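Drillton's laundry folder gets its wrist looked at

The folding cell at Kisterau's Drillton shop came back into service in May after a morning of upkeep that was scheduled to take 30 minutes. It took until lunch. Estrella Ventura, who wrote the schedule, has since revised it.

The complaint was a modest one. The two-armed machine had started finishing its long folds a little crooked, always leaning the same way, and the operators had taken to straightening them by hand, which rather spoils the point. Tomás Garcia blamed the cloth. Natalia Figueroa blamed the right wrist, and brought a torque driver.

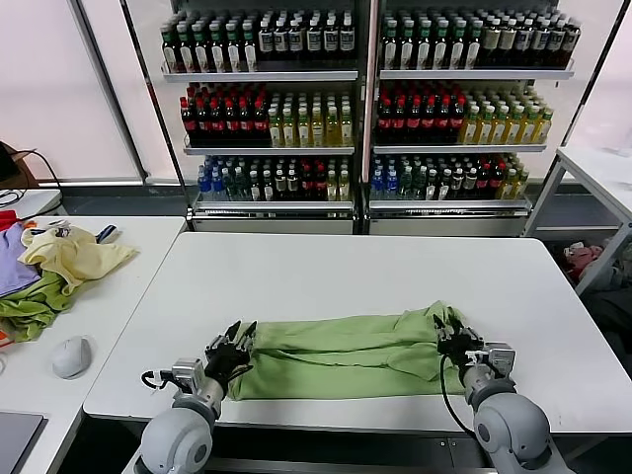
Both hands on the green cloth at the folding cell in Drillton.

Figueroa went through the wrist mounts first and found 3 screws on the right side below their marked torque. Then came the cables. A wrist cable needs enough slack to turn and not so much that it strokes the laundry, and the cell's handbook devotes a single sentence to the matter. She added a second in pencil.

After that the arms were sent back to their zero positions and the table height was measured again. It had dropped by the thickness of a floor mat – the mat having been removed over the winter by persons unknown.

Checking the camera view at the wrist was left for last. The fingers are opened wide over the table with a garment lying beside them, and the operator confirms that both tips show up clear of the cloth. Garcia did this twice, still hoping to catch the cloth at something.

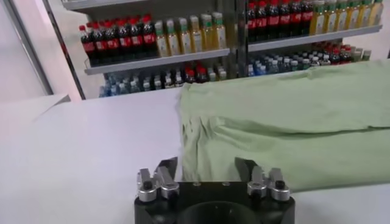 What happens next

Ventura wants the screws checked every 400 folds instead of whenever somebody grumbles. The first round under the new rule ran to 114 folds before somebody grumbled, though the trouble that time was a laptop that had gone to sleep. A new floor mat has been ordered from Arellano.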